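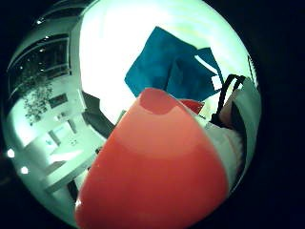

Figure 7.1 A red cone-shaped object close to the gripper, with crumpled blue material behind it and a pale bag with dark handles to the right.

Chapter 7
Picking up awkward things

By the end of this chapter you should be able to:
describe an object in terms that matter to a gripper
plan a set of hand-held demonstrations and keep a proper log of them
decide which demonstrations to keep and which to throw away
explain why a wide view is useful even though it bends straight lines

In Chapter 6 your team drove the arm with a list of fixed positions. You measured where the block was, typed in the numbers, and the arm went there. If the block was moved by the width of a finger, the arm closed on air. Most teams find this out in the first lesson and spend the second one sticking tape to the bench so that the block always goes back to the same spot.

Tape is a fair answer in a factory where every part arrives in the same place and at the same angle. It is a poor answer for the Plallden Challenge, which is the project that runs through the rest of this book. In the Plallden Challenge the objects are ordinary household and classroom things, they are put down by somebody from another team, and your arm has not been told where they are.

The method used in this part of the course is to show the arm what to do. A person holds the gripper tool in one hand, walks up to the object and picks it up, while the camera on the tool records the view. After enough of these demonstrations a program can be trained to link what the camera sees to how the gripper should move. Chapter 8 deals with the training. This chapter deals with the part that comes first and takes most of the time, namely getting demonstrations that are worth training on.

7.1 What the gripper has to deal with

Look again at Figure 7.1. A block from Chapter 6 has flat sides that are parallel to each other, and two flat fingers can close on it almost anywhere. A cone has no parallel sides. When two flat fingers squeeze it, the sloping surface tends to push it out towards the wide end. The surface in the figure is also glossy, and a shiny surface throws back small bright spots of light which shift as the camera moves. A program that has seen only a few demonstrations may take such a spot for a feature of the object.

The blue material raises a different problem. You can draw a cone from memory, but crumpled fabric or paper has no fixed shape to draw. Pick it up, drop it, and it will have a new outline. There is no single correct grasp for it, so your demonstrations need to cover many.

Bags are harder still. A soft bag can be lifted by its handles, but the handles move when touched, and the body of the bag may swing or fold. Teams usually leave bags until last.

There is also the matter of things getting in the way of each other. In the figure a smaller red item can be seen only in part, behind the cone. The two reds are close in colour. If your team plans to sort objects by colour alone, consider what your program would make of these two.

7.2 The wide view

The camera on the tool has a very wide lens, so the image is a circle with black corners. Windows, wall edges and table edges near the rim come out curved. New teams often want to crop the picture to the middle, where it looks more natural. Do not do this yet. The edges of the picture tell the program how the tool is moving through the room, and when a large object fills the middle, as the cone does here, the edges may be the only part left that shows anything else.

You will also notice that the ceiling and wall in Figure 7.1 are very bright, almost without detail. The exposure of a small camera is a compromise. If you turn it down until the ceiling looks right, darker areas near the table may be lost.

7.3 A worked case: the Gollska team

The Gollska team entered the Plallden Challenge with a club that met once a week after lessons. They began in February and set themselves a target of 3094 demonstrations over the whole season. They recorded 2934. When they checked the log against the recordings they rejected 958 of them, almost a third.

The reasons written in their log were mostly dull ones. The recording had been started after the hand was already moving. The fingers had closed and opened again twice. Somebody had reached in with their free hand to straighten the object. In one long run the lens had a thumbprint on it – this alone cost them an entire afternoon's work.

Their advisers at the Wei workshop suggested one change, which was to check every recording on the day it was made. The team started doing so halfway through the season and the rate of rejected recordings fell.

7.4 Before you start

You will need the gripper tool, a charged battery, a lens cloth, a log sheet for each pair and at least four objects. Choose one object with flat sides, one with sloping sides, one that is soft and one with a handle. The Puvden kit includes a set of printed log sheets, or you can rule your own with columns for the time, the object, the person holding the tool, the result and any remarks.

Work in pairs. One person holds the tool and the other keeps the log. Change over every twenty demonstrations, as wrists get tired and tired hands make jerky recordings.

Activity 7A
Place your sloping object on the bench and lift it with the tool from three different directions. Write down which direction slipped most. Then lay the object on its side and repeat.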